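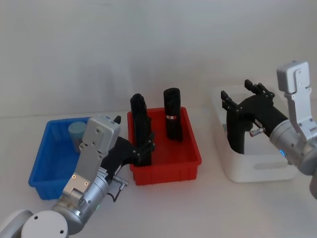
The two-armed cell at Brakness: left gripper at the red tray, right gripper down in the white bin.

I had been trying to get onto one of the Brakness open days since June, when a friend forwarded me the sign-up page and I found every place already taken. Then somebody dropped out, an email came, and on August 6, 2021 I took the early bus out to Bivov with a flask of tea and a notebook, feeling about twelve years old.

Brakness is not a big place. It's up the hill from the bus stop, past a tile merchant, and the sign on the gate is so small that I walked straight by it. They build and look after small sorting cells for other people's workshops, the sort of thing that sits on a bench and moves parts from one tray to another all day. The tour takes in the stores, the wiring room and a long talk about cable chains (better than it sounds!), but the part I'd come for was the last stop, a bench cell they call Birhane. It has two arms, and Yeshi Gashaw, who looks after it, gave us the whole afternoon on how she keeps it running.

I'd expected something caged off and roaring. It's a white tabletop against a plain pale wall, with an arm coming in from either side and the trays between them. When we arrived it was in the middle of a job, the left arm at a red tray with its gripper round the bottom of a tall black thing with a rounded top, and the right arm down inside a white storage bin. There was a blue tray over to the left with a stubby pale blue cup in it. I could have stood there until closing time.

The plainness of the wall is deliberate, Yeshi told us. Each arm carries a camera by the wrist, and the first version of the cell was set up in front of shelves. It kept finding interesting things on the shelves! They moved the bench, painted the wall and had far fewer odd pick-ups afterwards. Same with the tabletop. She had tried a dark mat on it to stop parts sliding, and gave it up after a week, as the black parts vanished against it. The trays are in strong colours for the same reason, and they're ordinary plastic trays. The red one has ribs down the front, and someone in our group asked if those were there for the camera. No, that's how the shop sells them.

What I liked best was seeing how a morning starts. She has a routine and she did it for us, out of hours as it were, after stopping the cell and letting both arms go back to their rest positions. First the arms run through slow, empty movements for 30 minutes. She uses the time to look at the cables. The thin dark one on the left arm hangs down in a loop beside it, and the size of that loop matters a good deal. Too short and it tugs when the arm reaches for the far side of the red tray, too long and it drags over the table and sooner or later takes a cup with it. She moved the arm out to full reach by hand with the power off, showed us the slack, and then let me do it. The joints are stiffer than I'd imagined, a bit like turning a good bicycle pedal backwards.

Then come the fingers. They're black, and the parts that touch things wear out long before anything else does. Yeshi keeps worn finger pads in a jam jar, and passed a few round so we could feel the difference between a new one and a tired one. You can't see it. You run a thumb across and the old ones have a shine to them, and that's when parts start to turn in the grip. She wipes the pads every morning with a cloth and plain alcohol, nothing perfumed, and writes the date on a strip of tape when she swaps them.

The screws get a going-over once a week. There are little ones all over the wrist and the camera housing, and they do work loose, slowly, from all the stopping and starting. She puts a tiny dab of paint across each head and onto the metal beside it. If the line of paint is broken, the screw has moved. I have since done this to the hinges on my shed.

The camera check came next, and I had no idea how fussy it would be. A card with a printed pattern goes on the table, each arm looks at it from a list of positions, and the computer works out if the camera has shifted at all since the last time. Any knock will do it. If the numbers come out wrong she doesn't adjust them on the screen, she goes looking for the loose screw first. "If I fix it in the software I've only hidden it from myself," was how she put it, and I wrote that down at once.

Fuad Abdella joined us for the repair half. He's the one who gets called when the cell has stopped and the morning routine hasn't put it right. He had brought the manual, all 79 pages of it, with a rubber band round it and half the corners turned down, and he said the most useful page was the one at the back where people had written in pencil. We got to read it. "Bin moved again." "Check bin." "It was the bin."

So, the bin. It's a deep one with an oval hand-hole in the front, and it stands a little further back than the trays. The right arm has to go down inside it, and part of the gripper's body comes lower than the front rim when it does. If someone empties the bin and puts it back a finger's width out of place, the gripper can come down on the edge. The arm feels the push, stops, and waits for a person. It isn't dangerous and nothing gets broken, but it will stay stopped all night if it happens at the end of a shift. Fuad showed us what he does. He doesn't just press reset. He lifts the arm clear by hand, puts the bin against its marks, looks at the fingers for bends, runs the movement at the lowest speed with his hand on the stop button, and only then lets it go on at full pace.

I asked why they don't simply bolt the bin down. He laughed and said they had, and then the people who needed to empty it brought a spanner.

He also did a proper strip-down for us, on a spare gripper held in a vice. I'm sorry to say I lost track of which bit went where, but the order of work stuck with me. Each screw went into its own hole in a block of foam, laid out in the shape of the part, so that there was never a heap to sort through afterwards. He cleaned the slides with a stiff brush, put on far less grease than I would have, and worked the fingers open and shut until they moved evenly. The arms themselves they don't open up. If a joint goes wrong, the whole arm is taken off at the base, boxed and sent to Bitgate, the workshop that services them, and a spare goes on in its place. The swap takes an hour or so when all is well, then it's back to the pattern card.

At the end they started the cell up again and we all crowded in. I'd have thought knowing about loops of cable and shiny finger pads would take some of the magic out of it — it did the opposite for me. I kept watching the left wrist to see where the cable went.

A few practical notes if you fancy going. Wear flat shoes, there's a metal stair to the wiring room. The canteen does a lentil stew that I'd go back for on its own. Ask for the maintenance tour when you sign up, as the general one only passes the cell on the way out. The bus back runs every 30 minutes until early evening and then hardly at all, so don't do as I did and stay talking by the vice.

Comments

tamsin_w
Lovely write-up. We use the paint trick on the looms at work, only with nail varnish. Did they say how often the pads get changed?

Author
Nail varnish, of course! She didn't give a fixed time, it goes by feel. Heavier parts wear them faster.

Old Kettle
"It was the bin" is going on our workshop wall. Ours is a stool.

petra m.
Is the tour all right for children? Mine is nine and would ask questions the entire time.

Author
I didn't see an age limit on the form but do email them first. There's a fair bit of standing. As for questions, I think Yeshi would be delighted.

R. Holloway
Went on the general tour and walked right past this cell. Rather cross with myself now. Will sign up for the other one.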